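About Walczak Snacks

Walczak is a small shop that puts together boxes of Chinese snacks and sends them out by mail. 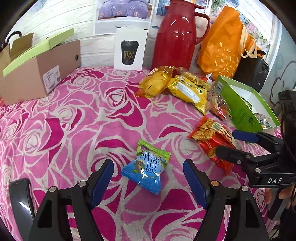

We started with one shelf of crackers and candy and a list of 12 customers, most of them neighbors. Today we pack from two rooms on the upper floor of a house in Mondska and send out 3000 boxes a year. We have no storefront. Orders come in through the website or by phone.

What we carry

The core of every box is small wrapped snacks — the kind you can put in a lunch bag or a coat pocket. Around those we fit the larger bags: crisp things, puffed pastries, wafers and wrapped candies. We buy in short runs, so the selection changes. If a snack you liked is gone, write to us and we will tell you if we expect more.

How a box is put together

We lay out the snacks for a box before any of them go in. It is easier to see that way if there is too much of one kind. Heavy items go at the bottom and bags of wafers go on top, where they are less likely to get crushed. Every box gets a sheet in English with the name of each snack and its ingredients.

Sizes

The small box holds 4 bags. The large one holds 13. Gift boxes are packed to order, and we can add a short note if you send us the text.

Delivery

Zellico handles our local deliveries. Everything else goes out through Drarent — please allow a few extra days in June, when we close for inventory.

If a box arrives damaged, keep the packaging and contact us through the form on the Orders page. We will replace it or refund you.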